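4.2 Demonstration sessions during the open day

The second part of the study took place at the open day of the Troltard building in March. In contrast to the laboratory sessions described in 4.1, here the audience was not selected, and the visitors could come and leave as they wished. The demonstration was repeated 17 times between the opening in the morning and the end of the afternoon, always by the same operator. In total 86 visitors agreed to fill in the short form, and 20 of them agreed also to an interview.

Each demonstration followed the same plan. The operator first explained in plain words what the two arms should do, and then the visitors were asked to say aloud what they expected. Only after this the arms were started. We adopted this order from the earlier Wurance study, where it was found that visitors who give a prediction look longer at the work and ask more exact questions. The task itself was kept small on purpose -- moving light objects on a table -- so that a visitor who arrived late could still follow it.

The objects were chosen together with Catherine McIver, who was responsible for the visitor program. She advised us to use things with strong colors and simple shapes, because children stand farther from the table than adults and often see it from the side. The lime-green ring was the object most often named in the forms. The visitors called it "the donut" or "the wheel", and we keep the word "ring" in the rest of the paper.

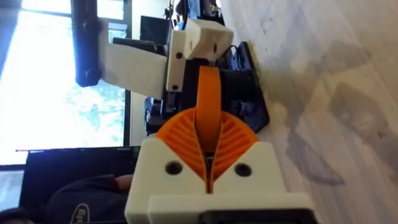
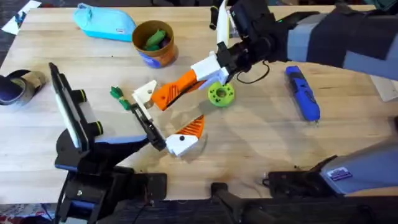
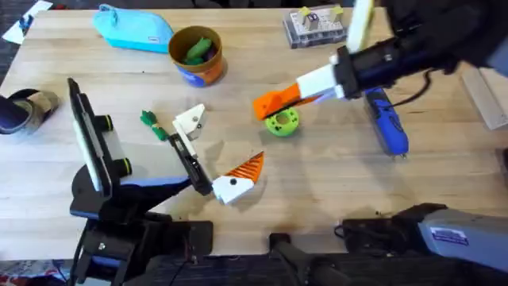
Figure 3. Gripper with orange fingers (top); the two arms over the wooden table, with the green ring below the right gripper (middle and bottom).

The answers to the first question of the form, "What did the robot find difficult?", were coded by two of the authors independently. Where the codes did not agree, the form was read again and discussed. Many visitors wrote about the fingers and much fewer about the arms. In the interviews this difference was even more clear: several persons imitated the closing of the gripper with their own hand before they found the words for it.

One limitation should be mentioned. The Tralten hall, where the interviews were held, was noisy after lunch, and two recordings could be used only in part. For these we rely on the written notes of the interviewer -- they are marked with a star in Table 2.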